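Lirell changes takeout menu and packaging at both counters

Saturday, December 22, 2018

Lirell, the sandwich and salad shop on Lavine Street, will run a shortened takeout menu at its two counters beginning next week. The full list had 53 items. Cold grinders, soups and whole salads stay. Fried sides will be sold for eating in only, except onion rings, which can still be ordered with a hot grinder.

Hot and cold items will be packed separately. Dressings go in lidded cups on the side unless the customer asks for them to be mixed in. Baked grinders will be cut after a rest of two minutes, which the kitchen says keeps the sauce from soaking the lower half of the roll.

Boxes for the larger orders will come from Droltilov, which supplies them flat in brown cardboard. Counter staff fold them at the start of each shift. The older foam trays will be used until stock runs out.

Prices do not change, apart from the family salad, which goes up by some 6 percent. Party platters need a day's notice and must be ordered by phone. Gift cards are accepted at either counter.

Manager Tahmineh Nikzad said the eggplant dishes were kept after regular customers asked for them. "Eggplant travels well if the lid is vented," she said. "The fries did not." The menu will be reviewed in June.

Contact the newsdesk | Copyright Petkov Local News | Back to top 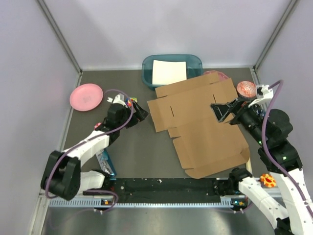 Jihad Farah
Food and Retail Reporter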